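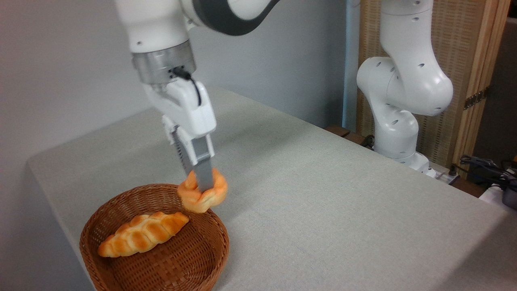

Last updated: February, evening

Skistholm Bread Basket set

Pictures and notes on bread and the baskets it goes in. Small twisted rolls, braided loaves, wicker baskets, gray table cloth. Started by Aliki Moschos, notes now kept by Princess Mangubat.

What's in it
2460 pictures
1635 with notes, rest still to do
89 held back, too blurry
11 kinds of bread (list in breads.txt)

Breads
Mostly shiny golden-brown crusts, paler in the creases. "Braid" = long loaf with overlapping segments, tapered ends. "Twist" = small knotted roll. If you can't tell, put "other" and move on. Please don't invent new names, we had four words for the same roll at one point and it took me a weekend to clean up.

Baskets
Round or oval, shallow, woven. Rim gets its own label. Color goes by the strips, so "reddish-brown" and not "dark". Kyriakidis baskets are in a seperate folder, differnt weave, don't mix.

How things are packed
Long loaf lies diagonal, small ones go in the gaps. Label a roll "in" only when it's resting in the basket. Over the rim = "over". Touching the loaf is fine, still "in".

Known problems
- cloth folds at the table edge got marked as "napkin" in the early notes. Not fixed everywhere
- loaf ends mixed up in the Vundari part, left/right swapped
- no sliced bread at all, don't ask it for sliced bread

Use
Free for teaching and hobby stuff. Anything sold, write to Princess first.

To do: finish notes, check the rims again, add seeded rolls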